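How to Get Candle Wax Out of Carpet

Posted in: Floors
By Alby Ellery

Spilled wax looks worse than it is. Most of it sits on top of the pile, and the part that has soaked in can be drawn out with an iron and plain paper. Allow 30 minutes for a spot the size of a saucer, longer if the wax is colored.

These steps are for ordinary synthetic carpet, such as nylon or polyester. Wool can be cleaned the same way, but keep the iron on its lowest setting and move it more often. If the carpet is an antique or was dyed by hand, take it to a shop.

What you need

A bag of ice or a frozen gel pack
A butter knife or a plastic scraper
Vacuum cleaner
Brown paper bags with no printing on them, or plain white paper towels
A clothes iron
Rubbing alcohol
Two or three clean white cloths
Dish soap and warm water

Step 1. Let the wax harden

Do not wipe wet wax. Wiping pushes it down between the fibers and makes the spot wider. Leave it alone until it has gone cloudy, then set the ice on top. Keep the ice in a sealed bag so it does not soak the carpet. Ten minutes is usually enough for a thin spill. A thick puddle from a pillar candle may take twice that.

Step 2. Break it up and lift it

Press down on the hard wax with the back of a spoon until it cracks. Slide the butter knife under the pieces and lift. Work from the outside edge toward the middle. Do not saw at the fibers, and do not pull on a piece that is still stuck, as you can pull a loop right out of a looped carpet. Put the ice back on if the wax starts to feel soft.

Vacuum up the crumbs before you go on. Any crumb you miss will melt in the next step and leave a new spot.

Step 3. Test the iron

Set the iron to low with the steam off. Empty the water tank if you have just been using it. Try the iron over a piece of paper in a corner or inside a closet for a few seconds. Polypropylene carpet melts at a fairly low temperature, and once the tips have melted they stay shiny and stiff. If you see any change in the test area, use a hair dryer on warm for the next step and press the paper down by hand.

Step 4. Draw out the wax

Lay the brown paper over the spot. Move the iron slowly over it, never stopping in one place. A dark, greasy mark will show on the paper as the wax comes up. Shift to a clean part of the paper and go again. Keep going until the paper stays clean. For a large spill this can use up a whole grocery bag.

Be sure there is no printing on the side facing the carpet. Store logos can transfer with heat, and ink is harder to get out than wax.

Step 5. Treat any color left behind

White and cream candles rarely leave anything. Red, green and dark blue ones often do. Put a little rubbing alcohol on a white cloth and blot. Turn the cloth each time it picks up color. Never pour alcohol straight onto the carpet, because it can reach the backing and loosen the glue. Keep the iron unplugged and out of the way while you do this, and open a window. 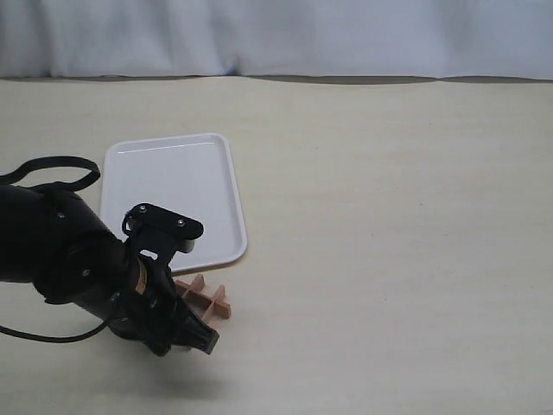
Step 6. Wash and rinse

Mix a few drops of dish soap into 2 cups of warm water. Dab it on with a clean cloth, then blot with another cloth dampened with plain water. Soap left in the pile attracts dirt, so rinse twice. Press dry towels over the area, put a heavy book wrapped in plastic on top, and leave it for an hour or so.

Step 7. Dry and brush

Let the carpet dry for 24 hours before putting furniture back. Then brush the pile with your fingers or a soft brush so it stands the same way as the rest, and vacuum once more.

If the spot comes back

A faint shadow after a few days usually means there was wax left deep in the pile. Repeat steps 4 and 6. If it is the dye that has come back, repeat step 5 with a fresh cloth.

Thanks to Hsin-yi Tsao for the note about polypropylene.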